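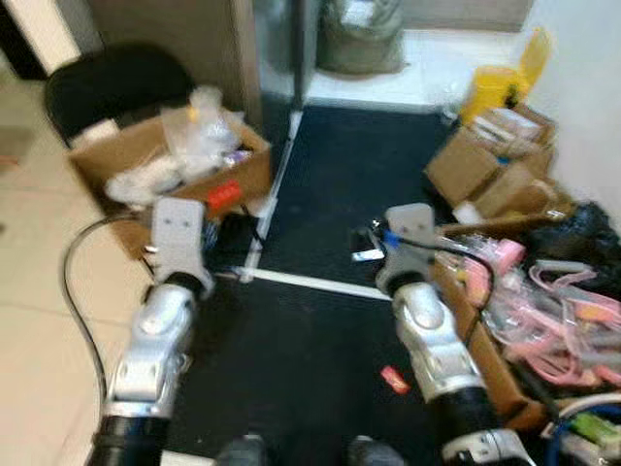 Which format should I choose if my county league has just dropped its group stage?

Choose "Qualifiers + Knockout" from the Format list. It gives each beaten team in the opening round one more match and sends the survivors to the quarter-finals, with no group tables in between.

Section 4: Setting up a championship in Zokano Fixtures

4.1 Before you start

You need a competition secretary login. A club login can view a draft championship but can't save one. Have the list of entered teams to hand, along with the venue list and the closing date for results from any feeder league.

If your championship takes its seedings from a league, finish and lock that league first (Section 3.7). Zokano reads the final table at the moment you create the championship. Later corrections to the league are not carried over.

Note: The free plan holds up to 16 teams in one competition. Larger draws need the county plan.

4.2 Creating the draw

1. Open Competitions and select New Championship.

2. Type a name. The name appears on fixture sheets and on the public page, so leave out the sponsor until the sponsor is confirmed. You can add one later under Display.

3. In the Format list, select Qualifiers + Knockout.

4. Select Add Teams. Tick the teams one at a time, or choose Import from League to bring in the full table in finishing order.

5. Under Seeding, choose one of the following:
Open draw — every team goes into the same pot.
League seeding — the top half of the table is kept apart in the opening round.
Manual — you place each team yourself.

6. Under Restrictions, tick Avoid Repeat Pairings if teams that met in the opening round should be kept apart in the qualifiers. The restriction ends at the quarter-finals.

7. Select Preview Draw. Nothing is saved or sent at this stage.

8. Check the preview, then select Save as Draft.

Caution: Each time you select Preview Draw, a new random draw is made. If your draw has to be made in public, do it once, with the screen visible to those present, and save it straight away. The draw log records every preview, and club secretaries can read the log. 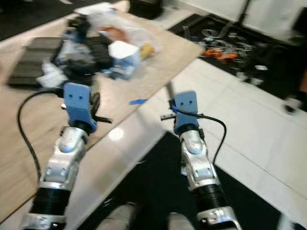 4.3 Assigning dates and venues

1. Open the draft and select the Calendar tab.

2. Set a weekend for each round. The qualifiers need at least one clear weekend after the opening round. If you leave less, the round is shown in red and can't be published.

3. Select Venues, then Auto-assign. Zokano gives home advantage to the team drawn first and moves the match if that ground is already booked.

4. For semi-finals and finals, set Neutral Venue to On and pick the ground by hand.

Example: The Burulura junior championship has its opening round at club grounds and its semi-finals at Clegg Park. Both semi-finals are on the same afternoon, so the secretary sets the second throw-in by hand and leaves a gap of two hours for extra time.

Note: Ground capacity is only a warning. If a venue is listed at 300 and the expected attendance is higher, a yellow triangle appears beside the match, but you can still publish.

4.4 Publishing

1. Select Check for Conflicts. Clear any red items. Yellow items may be left.

2. Select Publish. Fixtures go to the public page at once, and an email goes to every club contact on the list.

3. Print the fixture sheet if your county still posts one. Use the A4 layout; the letter layout drops the referee column.

Caution: Once published, a championship can't go back to draft. To change the format you must withdraw the whole competition and start again from 4.2. Dates, venues and throw-in times can still be edited match by match. 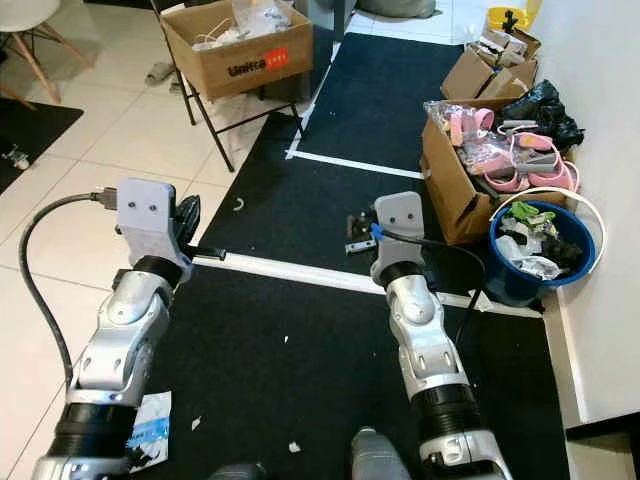
4.5 Entering results and moving teams forward

1. Open the match and type the score for each team, goals first and then points.

2. If the match was level and went to extra time, tick Extra Time before saving. If it's to be replayed, tick Replay and set a date. A replay doesn't move either team forward.

3. Select Confirm. The winner moves to the next round. A beaten team in the opening round moves to the qualifiers, and a beaten team in any later round is marked Out.

4. For a walkover, leave the scores blank and select W/O beside the team that received it.

Error 327 means that a result has been entered for a match whose teams aren't both known yet. Go back to the earlier round and confirm the missing result.

Steps in this section were checked by Neville Mottram against the Lirport release on 15/07/2022. Menu names in older releases may differ.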